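Working Alongside the Sorting Arms: Household Tips for Laundry Room Staff
Lemieux Residence Services – Staff Guidance Page
Revised 7 Aug 2026

The laundry room at Lemieux serves 147 residents. With the introduction of the sorting arms, the first handling of clean clothing has passed from staff to machine. Folding, mending and the return of garments to residents remain staff duties. The following tips have been collected from the day and evening teams and should be read by everyone assigned to the room.

Preparing the table

Clear the front half of the table before each run. Clothing belongs toward the back, in a low pile, with no item folded inside another. A tightly packed pile slows the arms and produces more tangled sleeves.

Empty all pockets at the intake counter. Staff used to find coins and tissues while folding; that check must now take place earlier. 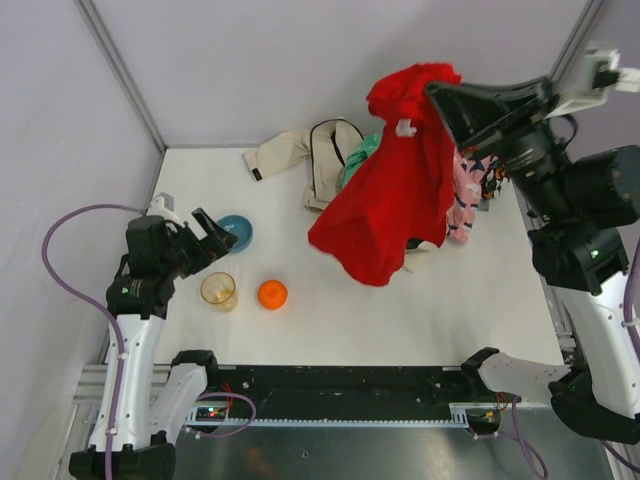
Close zippers and tie drawstrings in a short bow before clothing goes to the table. A long cord can catch on a neighboring garment and bring it along. Belts should be removed and placed in the resident's tray.

Do not reach over the table during a run. If an item must be taken out, press the pause button, wait for both arms to come to rest, and then remove it. Harpreet Arsenault, shift supervisor, asks that each pause be entered in the log with a short reason.

Changes to daily duties

Under the earlier arrangement, two members of staff sorted for most of the morning. One person now attends the table, and the other works at the mending bench or delivers to the floors. Positions rotate every 2 hours. Staff who have difficulty standing may request the mending bench first.

Several employees have reported less strain in the shoulders. Others have remarked that attending the table is tiring in a different way – it requires steady attention with little movement. Both observations have been passed to Jeanine Desmet, and the rotation will be reviewed in November.
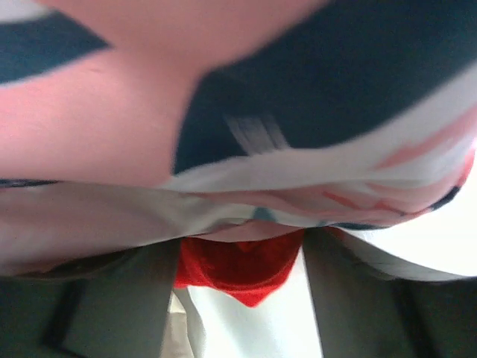

Printed and padded articles should be handled last. Cushion covers, soft toys and quilted items may be run together, provided that they are fully dry. Place them with the widest side down. Should an article be dropped 3 times, set it aside and fold it by hand.

Care of fabrics

Wash strong colors separately for the first few cycles. Cold water and a short spin will keep most cottons from fading. Turn printed garments inside out.
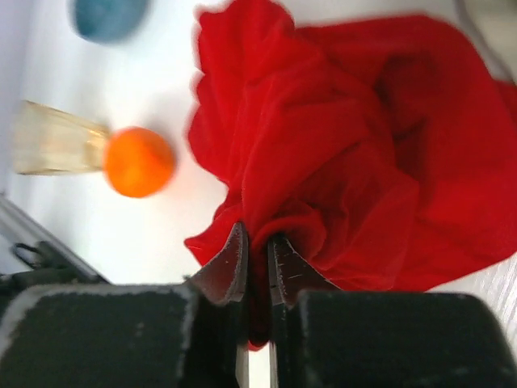
Creasing remains the most frequent complaint from residents, and staff can prevent much of it. Thin fabric suffers most. A soft red cloth held between the jaw tips, for instance, gathers into tight pleats at the point where it is squeezed, and pleats of that kind are best smoothed by hand as soon as the item is released. Lay the piece flat, draw the palm outward from the crease, and fold only afterward. A light mist of water helps with stubborn marks.

Wipe the tabletop with a damp cloth at the end of each shift. Cleaning of the arms themselves is reserved for trained staff.

Questions about the rotation should be directed to Jeanine Desmet. Requests for training may be left with Essam Hamdy in Room 29.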